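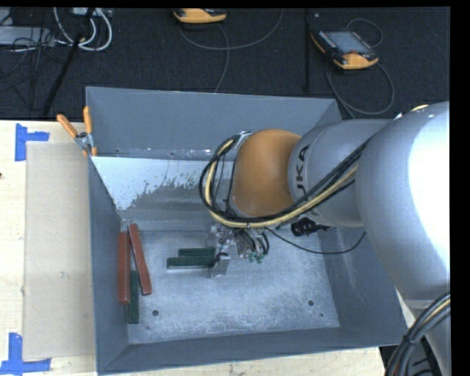 A robot arm working over a metal bin with red and green blocks in it.

How Does a Robot Learn to Pick Things Up?

Reach into a toy box and take out one block. You probably did it without thinking. Your eyes found the block, your arm went to the right spot, and your fingers closed just hard enough to hold on.

A robot arm has none of that when it is new. It has motors that turn its joints, and it has a gripper on the end where a hand would be. It can move to any place it is told to go. Picking up a block that could be lying anywhere is a different kind of job, and the robot has to learn it.

Learning from examples

The robots in this article learn from examples. An example is a recording of one try at a job, from start to finish. It holds the pictures a camera took during the try. It also holds a list of numbers that say how each joint of the arm was bent at every moment, and whether the gripper was open or closed.

A computer program goes through the examples again and again. It looks for a link between what the camera saw and what the arm did next. When it has studied enough of them, it can look at a new picture and work out a move of its own.

One example is not much help. Imagine you had only ever seen one dog, and it was small and white. You might not know what to call a big brown one. A robot that has only one example of picking up a block may be lost when the block is turned a different way.

Who makes the examples?

At the Lukham robot lab, people make them. A person guides the arm through the job while the computer records. The lab calls its block project Tanesora. A work session has 40 tries in it and takes most of a morning, with a break in the middle.

Each try goes like this:

The blocks are put in the bin.
The recording starts.
The person guides the gripper to a block, closes it, and lifts.
The block is moved out of the bin and set down.
The recording stops, and the person marks the try as good or bad.

Then the blocks go back in and the next try begins.

Why mix up the blocks?

Look at the blocks in the picture again. Some lie sideways and some point toward the front of the bin. One green block has its top end tucked in between two red ones. A block close to a wall or to another block is harder to grab than one with space around it, because the gripper needs room for its fingers.

The people making the examples change the blocks' places on purpose. If the same block was always in the same spot, the robot could learn just to go to that spot. Move the block a little, and it would close on air.

What stays the same?

Some things should not change. If the bin slides partway through a session, the new pictures will not match the old ones. People in robot labs often use clamps to hold things still and tape to mark where they belong. Can you find the clamp with the orange handles? What about the blue tape on the table?

The camera has to stay put too. In the Tanesora project, it is checked at the start of each session and again after the break.

What happens to the bad tries?

Sometimes a block slips. Sometimes the gripper comes down on the wrong part of it. These tries are marked as bad, but they are saved in their own folder. Programs can learn from mistakes as long as they are labeled as mistakes. A bad try marked "good" is a real problem, so 2 people check the labels before the examples are used.

How many are enough?

That depends on the job. For picking up one block in an open space, the lab began with around 100 examples. Crowded bins need more.

Try it yourself

You will need a shoebox, 7 blocks, and a friend.

Put the blocks in the box and close your eyes. Your friend tells you how to move your hand, using only these words: left, right, forward, back, up, down, open, close. Try to pick up one block.

Write down how many words it took and whether it worked. That is your first example. Mix up the blocks and do it again, then trade places.

Words to know

Gripper: the part of a robot that holds things.
Joint: a place where an arm can bend or turn.
Label: a note that says what a recording shows.
Session: a set of tries done one after another.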